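Electrolyzer stack replacement intervals - what are people budgeting?
Forum: Hydrogen production and storage
Started by clelport_ops

clelport_ops
We run a small PEM unit at the Clelport depot and I'm redoing the operating budget. The supplier's model assumes one stack replacement over the contract. Our cell voltage trend does not agree. We logged 219 starts last year, most of them short runs following the solar output. Does anyone have a replacement interval based on starts instead of operating hours?

mtl_weir
Starts alone won't get you there. You need to separate cold starts from returns out of warm standby. At Maltness we had 242 events in the log, and when we went through them, a large share were warm restarts with the stack still pressurized. Those did very little to the voltage.

What current density are you holding at minimum load?

clelport_ops
Minimum load is set at 10 percent of rated current. The log does not distinguish warm from cold, but I can pull stack temperature at each start and sort them that way.

T_Geraghty
Do that first. Also check the feed water conductivity over the same period. I have seen voltage rise blamed on cycling when the polishing resin was overdue and the membrane was picking up metal ions. Some of that comes back with an acid flush. Cycling damage does not.

Treasa Geraghty
Process engineer, Seol

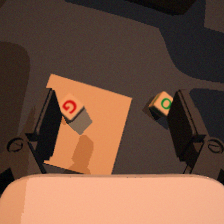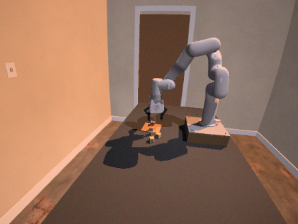

Both are computer renders with a robot gripper or arm, cubes and something orange on the surface.

anode_side
I disagree with the order there. Resin is a cheap check, fine, but a unit that follows solar with no buffer is going to lose anode catalyst no matter how clean the water is. The fix is a battery on the front end or a higher minimum load. Replacing resin will use up a month and the trend will continue.

T_Geraghty
A conductivity reading takes a few minutes and the data is probably already in the historian. I did not suggest waiting a month for anything.

anode_side
Fair. My point is the duty cycle should be changed either way.

mtl_weir
Only if the numbers support it. A battery has its own replacement cost, and on a small unit it can exceed the stack saving. We priced one and left it out. We raised the minimum load and added a hold in standby before full shutdown - that was a controls change and no hardware.

clelport_ops
Pulled the data. Of the 219 starts, 2 were above the warm threshold. So effectively all cold. Conductivity was within limits until September and then drifted up, so Treasa's point stands too. The resin is being changed.

Is anyone using the Eltano monitoring package? It claims to split reversible from irreversible loss.

anode_side
We trialed it. It needs a polarization curve at fixed temperature and pressure at regular intervals, and if you can supply that you can do the split in a spreadsheet. The reports are tidy.

mtl_weir
Agree on the spreadsheet. Run your first curve after the resin change, same temperature and pressure each time, then repeat every 627 operating hours. That is the interval we settled on, for no better reason than it matched our service visits. For the budget I would carry two replacements until you have three curves.

clelport_ops
Carrying two for now. Will post the first curve when I have it.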